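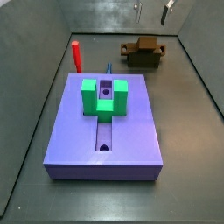

Green U-shaped piece on the blue block, with its stem down in the slot.

Search the archive

Posted 22 Nov 2023 by the list member at Linditz

Re: Is stretch wrap worth going back to?

> We switched the Bernthorpe run to paper straps in August and
> damage claims have dropped by 80 percent. Sombatkul say their
> straps hold as well as film on any load up to 85 kg. I don't see
> why anyone here would still buy film.

I'd want to see more before I threw out my film.

First, the 80 percent. Of what? If you had five claims last summer and one this time, that's 80 percent and it tells me very little. You also changed carriers that month, going by your own earlier post. I would blame or thank the carrier before the strap.

Second, the 85 kg. Was that on a truck, or on a pallet standing still in a dry warehouse? The Sombatkul sheet I was sent doesn't say. Paper that sits on a damp dock overnight is a different product by morning.

We put 50 pallets through Prostton with paper straps last winter. I pulled the ones I didn't like the look of and wrapped them in film anyway, so I can't give you a clean number either, and I won't pretend to. The invoice was 3469 for straps and the hand tool, and the tool jams.

If you still have the claim counts by month, before and after, please post them with the carrier next to each one. Load heights too if you kept them. I'm willing to be talked round, but a percentage from a vendor's best customer won't do it.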